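4.2 Attendance and denominational retention

Registration records from the Plullham assembly were matched to congregational rolls in order to test whether attendance at an annual convention predicts later membership. The matched file holds 2,369 adults out of 3,480 registrants. Unmatched records came mainly from congregations that do not keep a central roll, and they were dropped before estimation. Members who moved between congregations of the same association were coded as retained. 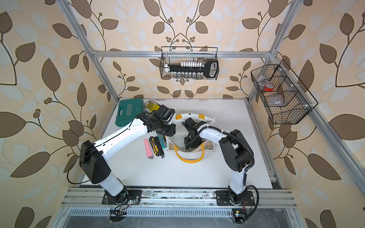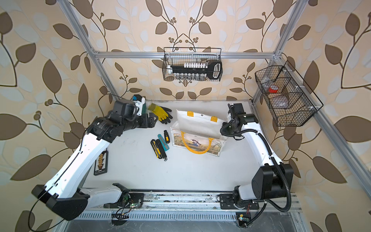
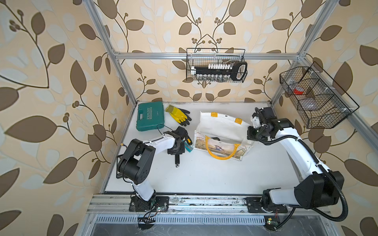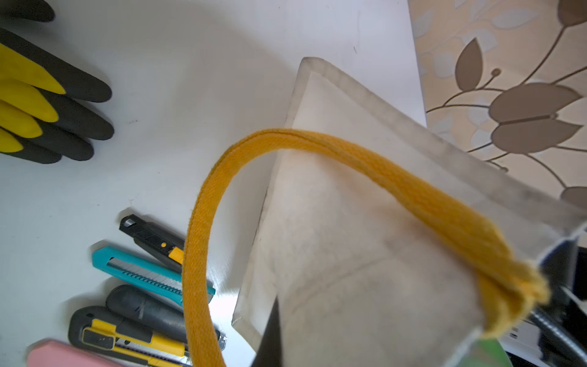 Figure 2. Leaf-patterned walls and silver aluminum framing (first three panels); work glove and utility knives on a white tabletop (last panel).

The retention model includes age, distance traveled, and years on the roll. Distance was measured from the home congregation to the assembly site. Congregations in the Noh and Vova districts were pooled, as neither had enough registrants to support a separate estimate. Standard errors are clustered by congregation. Because attendance is voluntary, the coefficients are read as associations only. Dropping the 14 congregations that changed affiliation during the study period leaves the sign of the attendance term unchanged.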